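Suvport Opens Textile Drop-Off Points in Ekovness
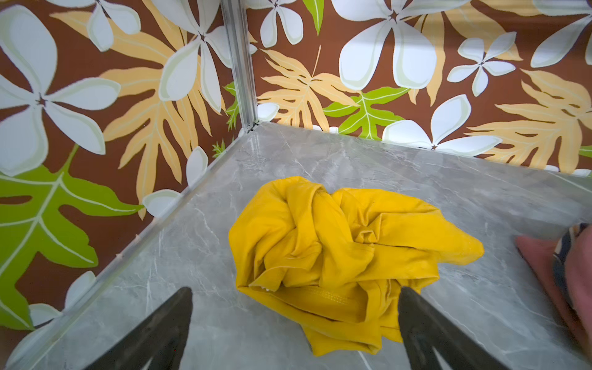 Yellow cloth on a gray marble-patterned floor.

EKOVNESS, Feb 22, 2019 – Suvport, a regional textile collection company, has opened 19 drop-off points for used clothing and household fabric across the Ekovness area. The bins are free to use and open to all residents.

The new service takes clothing, bed linens, towels, curtains and cloth scraps. Items do not have to be in wearable condition. Torn, stained or faded pieces are accepted as long as they are clean and dry. Shoes should be tied together in pairs. Pillows, carpets and mattresses cannot be taken at this time.

Collected goods are moved to the Suvport sorting hall on the Biswas industrial park, where staff separate them into 3 streams. Clothing in good condition goes to resale shops. Cotton pieces that cannot be worn again are cut into wiping cloths for garages and print shops. The rest is shredded for use as padding and insulation.

A trial in the Biswas district began last November with a single bin next to the public library. It brought in 323 bags before the end of the year. Most of the material was everyday cotton clothing, with T-shirts and children's wear making up the largest share. Suvport used the results to set the pickup schedule for the wider service – bins near shopping areas will be emptied twice a week, all others once.

Each bin holds up to 101 bags of standard kitchen size. Residents who find a bin full are asked to use another location and not to leave bags on the ground, where rain can ruin the contents. Full bins can be reported using the phone number printed on the front panel.

The bins were made by Flekasach, a local metalworking firm. They have a foot pedal and a low loading door so that they can be used from a wheelchair.

Schools, apartment buildings and businesses with larger amounts of fabric may request a separate pickup. Requests should be made at least one week ahead and should include the number of bags and a street address.

A list of locations is available at the Suvport office and at all public libraries in Ekovness.

About Suvport
Suvport collects and sorts used textiles from homes and businesses in Ekovness and nearby towns.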